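We use cookies to keep you logged in and to remember your settings. Accept all / Manage preferences

The pre-event checklist I use for phone game walks (with my comments)

2020-07-07
By Santino Cabral

I've been leading walks for Votisano players for a while now, mostly in the old town and along the river, and people keep asking me for the list I carry. So okay, it's below! I do the whole thing the evening before, on foot, with the game open, and then a short second pass right before we start. The comments are mine and you can ignore them, but please don't ignore the items marked with a star.

ROUTE

* Walk the full loop yourself, phone in pocket. Result: OK
Comment: In your pocket, I mean it. The first time around you want to look at curbs and driveways, and you can't do that while you're tapping on a Hegyi gym or whatever. I do a second lap with the game open.

* Every stop reachable without stepping into the road. Result: one problem
Comment: The stop by the footbridge only spins if you stand on the very corner, and with a group somebody will end up off the curb. I've taken it off our route. Igor Mikuš is going to be sad (it's his favorite) but he can go there on his own time.

* Crossings: no more than 3 on the loop. Result: OK
Comment: We have exactly three, all with lights. I used to allow five and it was chaos, half the group on one side catching things and the other half yelling.

Surface, steps, gravel. Result: OK, with a note
Comment: Loose paving by the library. It's been like that since December. Say it out loud at the start and again when you get there.

Longest stretch without shade: under 500 meters. Result: OK
Comment: It's July, folks. I paced it out and we're fine, but bring a hat.

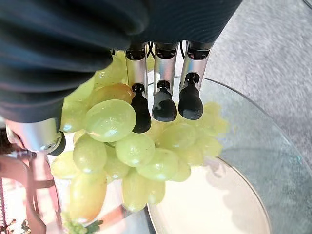 Restrooms and water. Result: OK
Comment: The fountain in the park works again, I filled my bottle there. The cafe on the square lets us use the restroom if a few of us buy something, so buy something! Baltasar Durán always gets the lemon cake and then can't play for ten minutes with sticky fingers.

PHONES AND BATTERIES

* No swollen, cracked or taped-up battery packs. Result: one turned away last time
Comment: If the case bulges, it stays home. I had a player argue with me over this, and I'm still not sorry. I carry a spare he could have borrowed.

Leader's power bank full, plus cable. Result: OK
Comment: Mine is a Goko and it gets me through a whole afternoon with the screen turned down. Check the cable too. I've shown up with a full battery and a dead cable, twice.

Low-power mode tested with the game. Result: OK
Comment: On my phone the location drifts when it's switched on, so I leave it off during raids.

* Sound or vibration on for the leader's call. Result: OK
Comment: We use the Handness group chat to regroup. If you've got both earbuds in and the chat muted, I can't reach you, so one ear free the whole walk, please.

GROUP

* Headcount limit: 40 people, two leaders. Result: 2 leaders confirmed
Comment: Yoga Tuhumury takes the back and I take the front. Anybody who wants to slow down drops toward Yoga, who is much more patient than I am.

* Under-13s come with an adult. Result: to be checked at the start
Comment: An adult who is really walking with us, and a big brother on a bike half a block ahead doesn't count.

Meeting point wide enough to stand around in. Result: changed
Comment: We used to meet by the tram stop and people couldn't get past us. The new spot is the grass next to the bandstand. It adds 700 meters to the loop and I think it's worth it.

First aid kit. Result: needs blister plasters
Comment: Always the blister plasters! Ignacio Tapia used the last two and I only noticed yesterday. Buying more tomorrow morning.

* Bad weather plan. Result: OK
Comment: Thunder means we stop, even in the middle of a raid. Yes, even that raid. We head for the library porch and I'll post a new date in the chat.

STILL OPEN

Blister plasters (me). Update the route map without the footbridge stop (Yoga). Tell Igor (also me, I guess).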